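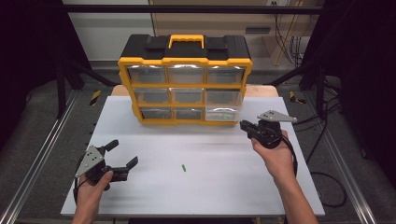
umali_shed: Drawers are fine until you tip the case over once. I went back to lidded jars after mine ended up all over the garage floor.

Dosetti: You can get one with a latching lid, though. My question was more about how to sort. I've got fuses, wall plugs and odd screws from 2 house moves and no system at all.

We use cookies to remember your settings. Accept

mirno90: Sort by job, not by size. Picture hanging in one drawer, taps and washers in another. I did mine by size in July and still have to open half of them to find anything.

umali_shed: Disagree. By job you end up with the same screw in four places and never know when you're out of it.

mirno90: I live in a flat. If I run out I walk to the hardware store. 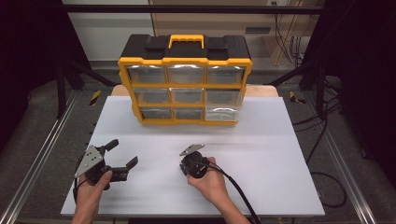 Nine-drawer case with carry handle

Dosetti: Nine drawers is my limit, so it'll have to be broad groups either way. Leaning toward by job - my partner has to be able to find a fuse in the dark too.

kerbside598: Label the fronts whichever way you go. Masking tape and a marker, nothing fancy. Printed labels peel off the plastic in summer, at least in our garage.

umali_shed: Agree on the tape. Put the fuses in the top row and keep a torch next to the case.

Dosetti: Will do. Any colour of tape that doesn't leave gum behind?

kerbside598: The blue painter's stuff.

2 min read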